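Kollent Four-Section Snack Tray with Lid: Review After Ten Months

2023-10-30

I bought the Kollent tray in January to replace a round chip-and-dip plate that had cracked down the middle. I wanted something with a lid, something I could carry to other people's houses, and something that would fit on a normal refrigerator shelf. It has been in use most weeks, mainly for snacks, sometimes for craft supplies, and over the summer for cut fruit and vegetables. I bought it with my own money from Trosia, the housewares store in Niltstead.

What you get

The set is a square tray and a separate square lid. There are no cups, no dip bowl and no handles. The tray is one molded piece, so the compartments can't be rearranged or taken out. It comes in dark brown or off-white. Mine is brown. The store had only the brown on the shelf and the off-white was a special order with a two-week wait.

The box has a paper sleeve around it with the care instructions printed on the inside, and I nearly threw those out. They say hand wash or top rack of the dishwasher, no microwave, no oven, and don't stack anything heavy on the lid.

Size and capacity

I weighed what it would hold, filling all the sections with roasted peanuts to just below the dividers. It took 326 grams. That's enough for a few people watching a movie and not enough for a party. For a larger group I put out two trays or refill from a bag in the kitchen.

All the sections are the same size. I had thought I would want one bigger section for crackers, as on my old plate. In practice, equal sections have been easier. Standard round crackers fit lying down or standing in a row. Baby carrots fit if you lay them side by side. Celery has to be cut shorter than I would normally cut it. Long breadsticks don't fit at all.

The dividers are high enough to keep dry foods apart. They don't keep liquids apart if the tray is tilted. I put salsa directly in one section once and drove across town with it, and some of it had gone over into the pretzels by the time I arrived. Now I take dip in a jar and pour it in when I get there. 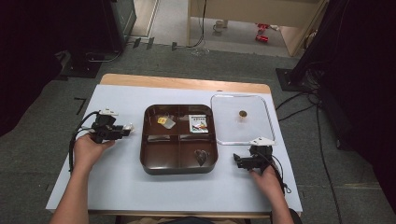
The brown version with the lid off.

The lid

The lid is the part I have the most to say about. It is clear and it rests on the rim of the tray. It does not snap, screw or seal. For keeping dust and flies off food on a porch table, it does the job. For keeping crackers crisp overnight, it does not. I left some plain crackers in the tray with the lid on from dinner until the next afternoon and they were noticeably soft. The same crackers in a Tosh clip-top box were fine.

In the refrigerator, cut apples and cucumbers were all right for an evening. After that the edges started to dry out. If I need to hold something longer, I lay plastic wrap over the tray and put the lid on top of the wrap. It works, but I would have paid a little more for a lid with a gasket.

Being clear, the lid shows fingerprints and also shows scratches. Mine picked up several fine ones in the first few weeks from being stored under other dishes. I now keep it in the cabinet with a dish towel between it and the tray. It hasn't cracked, even after a fall from the counter onto a vinyl floor. I can't say what would happen on tile.

Cleaning

The corners of each section are rounded, and a sponge gets into them without trouble. My old plate had sharp corners that held on to dried hummus. With this one, a quick wash is usually enough. Peanut oil leaves a film that takes hot water and more soap.

I ran the tray through the dishwasher on the top rack 17 times before I stopped keeping track. It did not warp. The bottom is a little less shiny than when it was new, and you only notice if you hold it to the light. I wash the lid by hand. The one time it went in the dishwasher it came out with water spots that took vinegar to remove.

Water collects on the underside, where the dividers are hollow. If you put the tray away right after washing, it will drip inside the cabinet. I stand it on edge in the rack for an hour first.

Stains and smells

Dark brown hides stains well, so I can't tell you much about how this material takes tomato or turmeric. Someone with the off-white tray would know better. Smell has been less of a problem than I expected. Sliced onion left a smell for one wash. Dried mango left nothing.

Stability

There are no rubber feet. On a tablecloth the tray stays put. On a smooth bare table it slides if someone reaches across and bumps it. It's light when empty and a gust of wind moved the lid off it on our porch twice. I have put a spoon on top of the lid to hold it down. A bit more weight in both pieces would help.

Other uses

My sewing things went into it for most of the spring. The sections hold bobbins, pins, clips and loose buttons, and it was handy to be able to see everything through the lid. Pins are hard to pick off the smooth bottom with your fingers, and a small magnet helps. Beads are worse and I would use something with deeper sections for those. It also works for packets of tea and sugar on a counter, and for wrapped candy.

Compared with the Tosh tray

I borrowed a Tosh divided tray for a weekend. It has 5 sections, including a round one in the middle for dip, and a lid that locks with two tabs. It travels better and keeps food fresh longer. It is also wider, and it would not go on my refrigerator shelf without moving the milk. The tabs feel thin and one was already loose. If you mainly take food to other places, look at the Tosh. If the tray will mostly stay at home, the Kollent is cheaper and easier to wash.

Good points

Easy to clean
Fits a normal refrigerator shelf
Equal sections are useful for more than food
No warping in the dishwasher

Bad points

Lid does not seal
Slides on bare tables
Lid scratches easily
Replacement lids are not sold separately at Trosia

I would buy the tray again at the price I paid. I would not buy it to store food overnight.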